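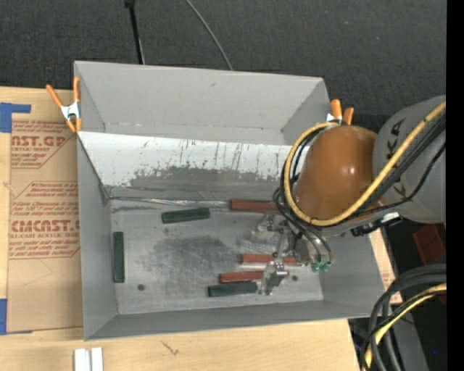 Cullarthorpe Family History Club, members' list

Re: Pryor cousins in the 1911 parish books
January 26, 2023

Hi all,

Carleen Hoani wrote:
> Has anyone gotten past page 565 in the Skekthorpe register? I'm
> looking for a Pryor baptism, in March I think, and the handwriting
> is driving me up the wall. Is there a typed index?

Carleen, yes, there is one! My aunt typed it up years ago and it runs to 2,743 names (she skipped the burials, sadly). I've got it as a plain text file and can send it over tonight if your inbox will take it.

Watch the spelling though. I spent a whole winter hunting for Pryor and found five of mine under Prior, plus one poor baby down as Fryer. Same parents, same farm, so I'm pretty sure he's ours. The clerk also made his capital P and F almost alike, so try both before you give up.

Does anybody have the Atov side? Grandma always said they married in, but I can't find the wedding anywhere and I've looked in both parishes.

Dee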